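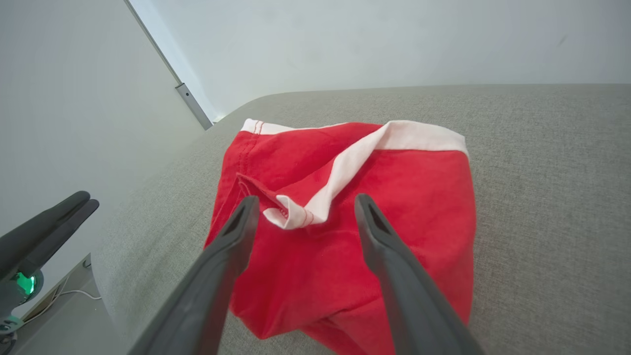 Clothing exchange, Clalano hall: minutes of the August meeting

1. Sorting. The last exchange brought in more sportswear than the rails could take. It was agreed that tops would be folded and put on shelves by colour, with hangers kept for coats and dresses. The red cotton one with the white ribbed trim goes with the reds, and trim is to be ignored when choosing a shelf. Anything that arrives crumpled is to be smoothed out and folded before it goes out.

2. Shirts with names and numbers. There was a long discussion about whether these should have a box of their own. Families ask for them by team, and they get pulled about when mixed in with plain tops.
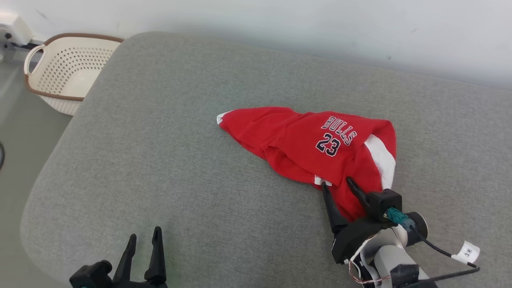

Agreed to try a separate box until Christmas. Shirts to be folded with the lettering outwards, so that BULLS 23 can be read without unfolding it. Limit of 2 per family while the box is on trial.

3. Labels. Westano have quoted for 1,000 swing tickets. Felt to be too many. Secretary to ask for a smaller run.

4. Money. Takings from the tea table were £44. Float unchanged.

5. Any other business. The grey padded seat is not to be used for storing folded piles overnight.

Next meeting Monday, 7.30 pm, small room.

Home | Minutes | Exchange dates | Contact

2 comments | Share

We use cookies to improve this site. Accept | Settings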